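Plate rack

A plate rack is a frame or fitting that holds plates on edge, either to drain after washing or for storage and display. It differs from a shelf in that each plate is supported at its rim and rests at an angle, so that water runs off both faces and air can pass between one plate and the next. Racks are found in homes, canteens, hospital kitchens and ships' galleys.

Terms

In British usage the plate rack is usually fixed to a wall or built into a cupboard, while a draining rack stands on the worktop or beside the sink. Trade catalogues do not keep strictly to this division. The upright parts that separate the plates are called pegs, bars or dowels according to their shape and material, and the space between two of them is a slot. The distance from the centre of one slot to the centre of the next is the pitch.

History

Wall racks above a stone or lead-lined sink were common in the sculleries of larger British houses in the nineteenth century. Most were of softwood, left unpainted, and were made by a local joiner to fit the wall. The lower edge was left open so that the water fell straight into the sink or on to a sloping board.

Wire racks came into general use in the twentieth century. Early types were of tinned or galvanised steel, which rusted at the joints once the coating had worn through. Plastic-coated wire delayed this but failed in a similar way, usually at the cut ends. Stainless steel is now usual in catering, and moulded plastic is widespread in the home.

In her survey of Italian kitchen fittings, Agata Ruggiero traced the draining cupboard in the Salent district through workshop order books. The cupboard has a door but no solid base, and is hung over the sink so that plates are washed, drained and stored in one place. Ruggiero noted that the Lozano workshop sold 3000 of them before it turned to fitted kitchens.

Design

Three measurements govern how well a rack works: the pitch, the depth of the slot and the angle of rest. A narrow pitch holds more plates but suits only shallow ones. Soup plates and bowls need a wider pitch, and many racks provide 2 sizes of slot for this reason. A slot that is too shallow lets a heavy plate tip forward. One that is too deep hides the rim and makes the plate hard to lift out.

The angle of rest is measured from the vertical. A plate that stands nearly upright drains quickly but is less stable, and a plate that leans far back keeps a film of water in the ring of its foot. Thabiso Oosthuizen compared racks in a hospital kitchen and found that the foot ring, more than the face, decided the drying time. Plates with a notched foot ring dried sooner at every angle tested.

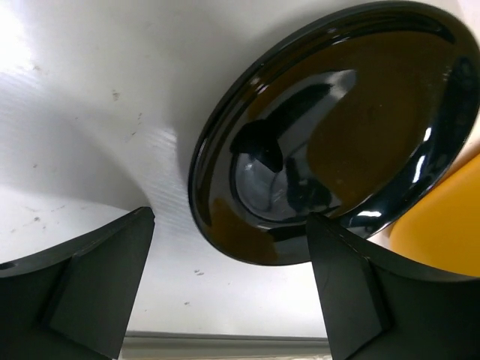 Ribbed surfaces are a related solution. A row of parallel ridges gives the rim something to bear against and leaves channels for the water, though the plates can slide along the ridges if no stop is provided.

Capacity and loading

Capacity is stated as the number of dinner plates the rack will hold. The Steno rack, a catering pattern on castors, takes 108 plates in its standard form and 200 in the double form. The Jerus pattern is lower and is loaded from the side – an arrangement suited to narrow galleys. Makers' figures assume plates of one size, and mixed loads reduce them.

Care

Wooden racks should be allowed to dry fully between uses and may be oiled. Wire racks are checked for broken coating, and plastic ones for limescale at the base of the pegs. Drip trays are emptied daily.

See also: Draining board; Dresser; Scullery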